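Speaker notes: House rules for recording with hand-held grippers
Friday, second slot after lunch. 25 minutes plus questions.

Opening

Hi everybody, thanks for coming back from lunch! Say who I am, say I run the recording side of the Mokudden project at Elter, and then get right into it.

Start with the number. Our first batch had 1,087 recordings in it and we threw out 226. Let that sit for a second. No broken hardware, no bad software. We had good people working from three different ideas of what a good recording was, and we'd never written any of them down (my fault, I thought the training day covered it).

So this talk is the rule sheet we have now. It fits on one page with 11 rules and I'm only going through the ones people argue about. The whole sheet is on the handout.

Why cloth

Quick bit for the folks who work with boxes and bottles. Cloth has no fixed shape, so you can't write "grasp at the handle" and walk away. Ask the room: who here has a written rule for where to grab a blanket? Wait for hands. I'm guessing two or three.

Ledesma had a nice long guide for rigid parts and we borrowed a lot of it. The cloth section was one paragraph. We ended up rewriting that paragraph for months!

Next slide is the one I want up while I talk about the approach. Fingers spread, dark navy cloth on top of the pile, white fabric under it and a pink pillow curving around the back. Point out how the finger pads and the navy cloth are nearly the same color, and how one fingertip all but vanishes into the shadow. Then ask them where they'd close. Take a couple of answers, they won't agree. 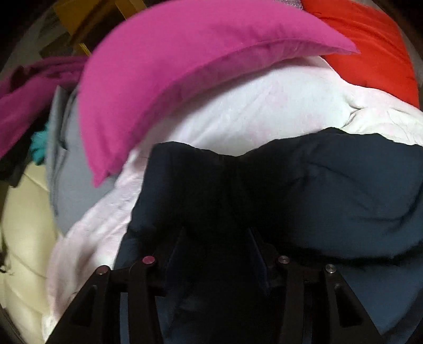 Rule 2: Open before you arrive

Fingers go fully open while you're still clear of the pile. Don't open on contact, it shoves the cloth around and the recording shows a push nobody meant to teach.

Rule 4: Top item first

If something is lying over the thing you want, move it first, as its own recording. No digging. People hate this one because it's slow, and yes, it is slow. I'll take slow.

Rule 5: Check dark on dark

Dark fingers over dark fabric is our most common argument at review. The rule says both fingertips have to be readable in the view right before you close. If they aren't, change your angle or bring in a lamp. Mention that we tried bright tape on the tips, and that Markisico asked us to stop because their tips were plain and the two sets didn't match anymore. Fair enough.

Rule 8: Keep the misses

A missed grasp stays in, labeled as a miss. Don't delete it and don't redo it under the same number. (If I'm running late, skip to the review part.)

Review

A second person looks at every recording before it counts. We cap it at 80 per reviewer per day, and past that the notes get very short and very grumpy.

Questions

Leave the handout slide up. Someone will ask about gloves, and the answer is on the back of the sheet under rule 10.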